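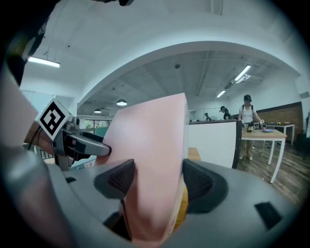
Coaching Youth Soccer – Session 3: Defending Set Pieces
Instructor: Glenys Ellis

Reading: Brennan, chapter 2

Corners

Zonal marking gives each defender a space. Man marking gives each defender an opponent. Most youth teams use a mix: one player at the near post, one on the edge of the six-yard box, everyone else picks up a runner.

The goalkeeper makes the call early and loudly. If the keeper says nothing, the nearest center back takes over.

Free kicks from wide

Hold the line level with the edge of the penalty area until the kick is taken. Drop together. A player who drops early plays everyone onside.

Walls

Two players from a wide angle, more as the ball moves central. The keeper sets the wall from the near post, then moves back. Do not let the wall set itself – it usually ends up a yard off.

Case: Kudwood v. Plarevex, second half. Both goals came from short corners. Note who leaves the box to close down and who fills the gap.

For next week: draw your own corner setup, with substitutions. Hand it to Yupin Wannasri before class.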